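**Orcombe** is a tabletop sorting cell built around a single robot arm, assembled in the Nalldale shared workshop by Hằng Đoàn and Mireille Texier. It picks mixed household items off a cloth-covered table and places them in open trays. The control software, Traderach, was written for the project and runs on one desktop computer.

The work table is 900 mm wide. Đoàn fixed the arm to a separate stand so that knocks against the table would not shift its calibration – an early version, clamped to the tabletop, lost its zero position several times a day.
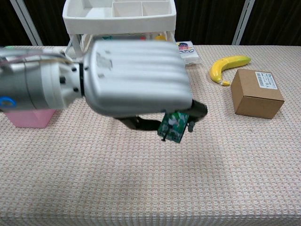

Grasp planning in Traderach treats each item as a box with a known center and tilt. Closing force is set per item class, and the test set mixes shapes on purpose: a banana, a cardboard box with a barcode label, a plastic packet. Flat, glossy pieces such as the small green rectangular item are held between the two black fingers and may hang at an angle, so the planner allows for tilt before release. Travel speed is limited to 75 mm/s over the cloth.

The first full test series, completed in June, comprised 109 picks. Most failures involved soft packaging. Version 2 of the planner, by Texier, added a second approach direction for such items. A fork named Mạc keeps the original planner and is used for comparison.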